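Gallery: Break Room Restocking at the Kodon Building

Kodon began automating part of its break room supply work this spring. The arm and its control software come from Hevetti. Shelf and drawer planning was done in-house by the facilities group under Lawal Ajayi. This page covers the restocking step only. Dish return and coffee service are on separate pages.

Before the change, restocking took up the first part of the morning shift for 2 people. They carried stock up from the receiving room, filled the drawers on each floor, and wrote the counts on a paper sheet. The sheet was typed in at the end of the week, and orders to the supplier, Gkikas, went out from that. Errors in the sheet were common, and most were found only when a drawer ran out.

The system now handles the last step, from tote to drawer. People still receive the goods, check dates, load the totes and bring them to the floor. The arm logs each item as it is released. The order to Gkikas is built from that log and approved by a person before it is sent.

Changes to the job

The 2 positions were kept, with new task lists. One now covers receiving and date checks for all 7 floors. The other covers the arm: morning start-up, clearing faults, and retraining when packaging changes. Both people took a 3-day course before the first floor went live. Pay grade for the second position was reviewed in May and moved up one step.

Bending and kneeling at low drawers was the most frequent complaint in the old setup. That part of the work is mostly gone. Standing time near the arm has gone up, and staff have asked for a stool and a better place to put the tablet. Both requests are open.

Some of the staff preferred the old routine. Filling drawers by hand meant talking to people on each floor, and requests for certain snacks were passed along that way. A request form has been added to the Zollero portal. Use of it is low so far – the morning shift still gets most requests in person.

Notes on handling

Bags are harder than boxes. Foil packaging changes shape when gripped, and the grip point has to be chosen for each bag. The current method takes the bag by an upper corner and lowers it until it is close to the drawer bottom before release. Rigid items go in first where a drawer holds both kinds.

Drawers must be fully open before a placement begins. A fault is raised if the drawer has drifted shut, and the attendant clears it by hand.

The log is trimmed after 300 entries per drawer. Older entries go to the facilities archive.

Page updated May 22, 2025.

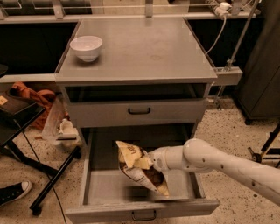
Placing a snack bag in the lower drawer, gripped at the upper corner.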